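Two floors of indie games at the Waltell showcase

I got back last night with sore feet, a bag full of stickers and a list of games as long as my arm, so I'm writing this up while it's fresh. The Waltell showcase is a small indie games open day held every August in an old print works, and this year there were 58 games on two floors. I played 18 of them properly, start to finish of the demo, and watched over people's shoulders for a good few more.

Doors were at ten. I went straight upstairs, which is my one tip for anyone going next year, as the queue forms at the first row of tables downstairs and stays there until lunch.

First stop was Grarna, a puzzle platformer where you play a snail who can turn the whole level on its side. It sounds like a gimmick and for the first three rooms it is a gimmick, and then water turns up. The water falls whichever way you've turned the room, so you're flooding one corridor to drain another, and the snail drifts about on top looking worried. I was stuck on the fourth water room for ages and a girl of maybe nine leaned over and told me to go left. She was right! The art is all hand drawn, with thick wobbly outlines, and the music slows down when you go back into your shell.

I then had a long chat with Colm Hennessy, who has made Weneo on his own in the evenings. It's a game about running a night ferry. You take fares, you steer round sandbanks, and you listen to the passengers talk, and what they say changes depending on how rough the crossing is. He has written 1000 separate lines of passenger chatter and says he's still finding ones he'd forgotten. My favourite was a man who spent the whole trip describing a sandwich. The steering felt heavy to me on the pad (Colm says the keyboard is better, and he's working on it), but I'd buy this tomorrow.

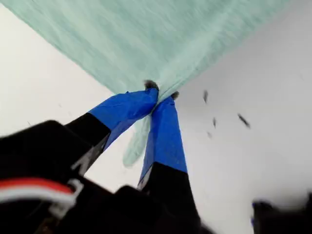

Mint-green cloth in the grippers.

Lunch was a cheese toastie on the back steps, eaten with two people from a studio whose name I've shamefully lost. They were arguing about whether a demo should end on a cliffhanger. I'm firmly on the side of yes, if it's short.

In the afternoon I did the ground floor, and this is where I found Marty. Oh, I loved Marty. He's a square of toast with legs, he lives in a kitchen, and he has to get to the jam before breakfast is over. You can only jump as far as your crusts will let you, and each time you land badly you lose a few crumbs, so by the end of a level you're lighter and can jump higher but one knock will finish you. It's such a clever little swap. People were getting to the cooker level, falling in the sink and laughing out loud, and the couple on the stand had given away all 200 of their badges by two o'clock.

There's a two-player mode as well, where the second person is the butter knife. I tried it with a stranger and we were dreadful. She kept launching me into the bread bin and I kept landing on her, and we still went round three times before we let anyone else have a turn.
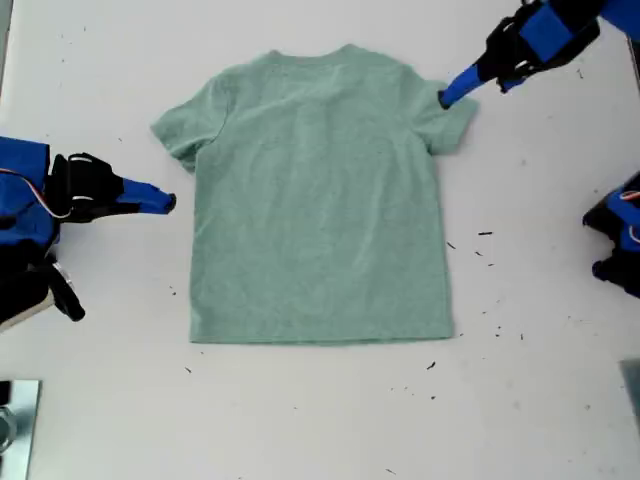 A few quick ones before I run out of steam. There was a card game set in a lighthouse that I'd like to play again with more time and a quieter room. There was a racing game with shopping trolleys that needs a tutorial badly, though the crashes were great fun. And there was a very gentle thing about sorting seeds into envelopes, with no score and no timer, where I sat down for a minute and got up half an hour later.

On the practical side, the upstairs gets warm by mid-afternoon, so take water. Most stands had headphones but a few were running sound through the telly, and in the busy corner by the stairs you couldn't hear much of anything. The lift works. Toilets are on the ground floor only.

Grarna has a free demo coming in the autumn, and the Marty pair told me they're hoping for early next year. Weneo has no date yet. I've put my email down for all three, and I still want to know what was in that sandwich.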